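Why Do Things Come in Packages?
Learning Pages for Young Readers
Published by the Cemason Education Office
2024-03-25

Look inside a kitchen cupboard. Most of the things on the shelves are inside something else. Rice is in a bag. Soup is in a can. Crackers are in a box, and inside the box there is often a second bag. The outer covering of a product is called its packaging.

What does packaging do?

Packaging protects what is inside. Bread dries out when air reaches it. Crackers go soft when the air is damp. A closed bag keeps air and moisture away, and the food stays fresh for longer. Packaging also keeps out dust and insects.

Packaging carries information too. The label tells the buyer what the product is, how much there is of it and what it is made from. People who have allergies read this part with great care.

Why are packages different shapes?

The shape of a package often follows the shape of the thing it holds. A sandwich cut from corner to corner has the shape of a triangle, and it is commonly sold in a package shaped like a wedge. Two wedges placed together make a block that stacks well on a shelf. Soft bags can hold almost anything, but they do not stack as neatly as boxes do. They fold, slide and crumple.

Why is plastic used so often?

Plastic is light, and water does not pass through it easily. Some plastic is clear, like a window. Some is translucent. This word means that light comes through, but shapes behind it look blurred. Hold a sheet of wax paper up to a lamp and you will see what translucent means. Plastic can also be colored or printed with patterns.

Plastic has a disadvantage. It lasts for a very long time after it is thrown away. Many towns ask families to sort their packaging so that some of it can be used again. The rules are different from town to town. Ask an adult to help you find the rules for the place where you live.

An activity for home or school

Ask an adult for 8 clean, empty packages. Do not use glass or anything with a sharp edge. Place them on a table and sort them by material: paper, metal and plastic. Then mix them up and sort them again by shape. Last of all, press gently on each one. Which packages keep their shape? Which ones crumple? Write down what you find in two columns.

Wash your hands when you have finished.

Words to know

Label: the part of a package that gives information.
Moisture: small amounts of water in the air or on a surface.
Translucent: letting light through, but not clearly.
Wedge: a shape that is thick at one end and thin at the other.

Text: Aarti Pathak. Reviewed for classroom use by Hermenegildo Valdovinos.

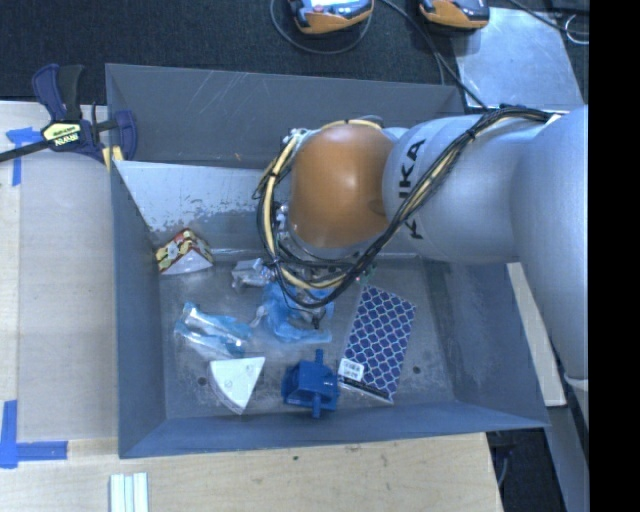 Packages in a gray metal bin. The one in the far left corner is shaped like a wedge, and the light-blue plastic one is translucent.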